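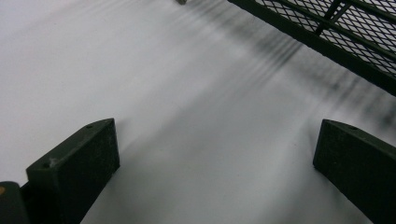
The two dark fingers of a Mirari gripper over a pale work surface, with a mesh rack at upper right.

Cletivis Opens Gripper Care Service to Pesum Owners

Cletivis is very happy to share that, starting in March, everyone running a Pesum cell with the Mirari hand gripper can bring it to our Wikström workshop for a proper checkup. We clean the fingers, go over the mounting holes, replace tired screws and set the closing gap afresh, all within 4 hours. More than 70 owners have asked us for this, and we're so glad to finally say yes!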